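Home Issues Authors Submit Search
Print this article | E-mail this article

4. What the landings did to the plan

I should say up front that I came to the Bonorura blocks for the roofs. The roofs are what everyone photographs, and they're what Mansour got the commission for, so I spent my first visit with my neck bent back like any other tourist. It was Shagufta Niazi, walking the buildings with me, who kept stopping on the stairs. She had lived in one of the north blocks as a student and she wanted to show me where she used to eat breakfast. It was a landing! A deep one, with a window you could sit in, halfway between the second and third floors.

So this section is about landings, and I'll try to keep it in order.

The regulations in Brenum at the time asked for a stair wide enough to carry furniture and said very little else. Most offices drew the minimum and gave the leftover floor area to the apartments, where it could be rented. Mansour's first plans do the same thing. I've been through all the sheets that survive, and in the early set the stair is a tight box in the middle of the block, lit from the top, with two doors per floor facing each other across a space where you could barely put down a grocery bag.

Then, in the set dated January, the stair has moved to the outside wall. The box has opened up, the doors have slid apart so they no longer face each other, and there are 8 square meters of landing on every level (the drawings label it "room," with no other word, which drove the contractor up the wall). The apartments paid for this. Each one lost a strip along its hallway, and the smallest type, the one Bülent Kaplan calls the "one-and-a-bit" in his survey, dropped its storage closet entirely.

Kaplan reads this as a mistake that happened to turn out well. His argument is that the structural grid shifted when the basement was deepened, and that the stair had to go somewhere. I like his survey a lot and I've leaned on it all through this paper, but I can't follow him there. The grid does shift, yes, but it shifts by less than the stair does, and you could have kept the old box with only a slightly awkward beam over the third riser. Somebody wanted that stair on the outside. My own guess — and it is a guess — is that the change came out of the office's work on the Bindano school, where the corridors had been widened into places to sit and the teachers had liked it.

The letters help a little. There are 71 of them between the office and the housing company, and most are about money, drains and the price of brick. Four mention the stair. The company's clerk of works asks twice whether the landings could be shrunk, and twice he gets a polite page on daylight that doesn't answer him. I laughed out loud at the second one. It goes on for five paragraphs on the angle of the winter sun and never once mentions the word "smaller."

What I didn't expect was how differently the landings had aged from one stair to the next. They're all the same on paper. Khurram Kazmi measured them for me again (thank you, Khurram, especially for the north block with the broken lift) and they come within a finger's width of the drawings. But some are bare and swept, and some have chairs, coats, a bench somebody has screwed to the wall. Honeylyn Ambrosio's interviews with long-term tenants suggest the split has a lot to do with how the front doors are set. Where you step out sideways to the landing, you tend to leave things on it. Where you step out straight onto it, you tend to feel you're in the way.

The same goes for how people finish the inside of a small room, which I had planned to leave out and then couldn't. Once the plan gets tight, the walls start doing more work. You get paint where you might otherwise get furniture, and the paint can be quite bold: yellow, white and darker blue clouds on light blue, as in Figure 1. An architect tends to look past this kind of thing. I certainly used to.

Figure 1
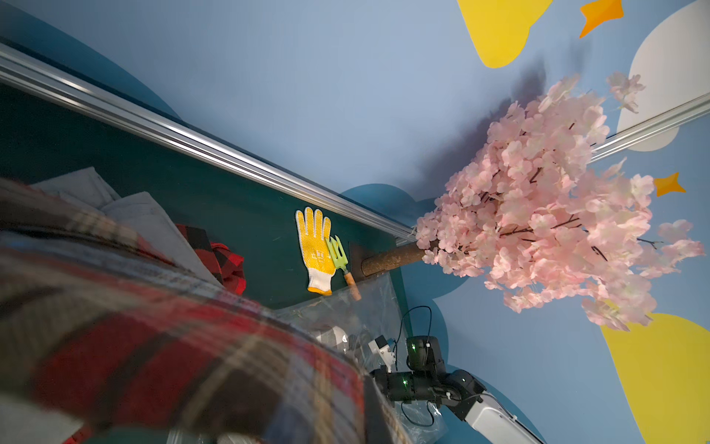

Which brings me back to the one-and-a-bit and its missing closet. Ambrosio asked tenants of that type where they keep their winter things, and the answers were under the bed, on top of the wardrobe, at a sister's place, and, in the stairs with the sideways doors, out on the landing. So the strip of floor Mansour took from the hallway did come back to some of these households, just on the other side of the front door. I'll take up the legal side of that in the next section, where the fire inspector comes into it.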